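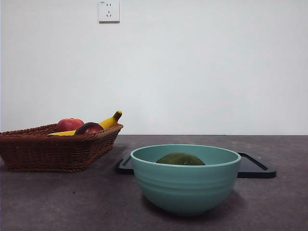

**Household Budgeting, Session 4: Reading Your Utility Bill**
Hustdale Evening Classes, September term

Welcome back, and thank you for bringing your bills in. If you forgot yours, please don't worry, we'll all be working from the same sample bill for the first half of class and you can do your own at home with these notes beside you.

Last time we sorted spending into fixed, regular and "surprise" costs, and quite a few of you asked where electricity belongs. My answer was a bit of a mumble, so let me try again. Part of the bill is fixed and part of it moves, and the trick for tonight is learning to see where one stops and the other starts.

## The two parts of the bill

**The service charge.** You pay this for being connected, whether you run every appliance in the house or spend the whole month at your sister's. On our sample bill from Pletard it's $45 for the billing period. Put this one in your fixed column and leave it there.

**The usage charge.** Electricity is sold by the kilowatt-hour (kWh). One kilowatt-hour is what you'd use by running something rated at 1,000 watts for a full hour. A space heater on a medium setting might be in that neighborhood, and a small lamp is nowhere near it, which is why I never nag anybody about lamps.

The household on our sample bill used 681 kWh. To find the usage charge, multiply that by the price per kWh, printed on page 2. Some plans have two prices, one for daytime and one for evenings, and if yours does you'll need to do the multiplication twice and add the answers together.

## Working out what one appliance costs

This is the part people tend to enjoy, once they've gotten over the arithmetic.

1. Find the wattage. It's usually on a label on the back or the bottom, or in the manual.
2. Multiply by the hours you use it in a day.
3. Divide by 1,000. Now you have kWh per day.
4. Multiply by your price per kWh.

Do be careful with refrigerators, though! They cycle on and off all day, so the label will give you a number that's far too high. The same goes for anything with a thermostat. For those, a plug-in meter is a much better guide – the library on Lai Street lends them out, and you can keep one for two weeks.

## Estimated readings

Look for a small letter E next to the meter reading on the sample. It means the company made an educated guess from past usage. Estimates generally get settled up at the next real reading, but that can mean a cheerful little bill followed by a rather large one, and if you've already spent the difference it stings. I did exactly this my first winter in my apartment and ate a great deal of soup in the spring.

If you see two estimates in a row, call and ask how to send in your own reading. Write down the date, the time and the number on the meter before you pick up the phone.

## Averaged billing

We ran short of time on this last term, so I'll put it in writing. With averaged billing you pay the same amount each month and the company adjusts it now and then. It makes planning easier, and I like it for people whose income is steady. It can also hide a rise in what you're using, so keep reading the kWh line even when the dollar amount stays put.

## For next time

- Fill in the Trumus worksheet, columns A through D. Leave column E blank, we'll do it together.
- Pick three appliances and work out a daily cost for each.
- Bring a water bill if you get one. Renters whose water is included can share with a neighbor in class.

The room is open from 6:30 if you'd like to go over your numbers with me before we start.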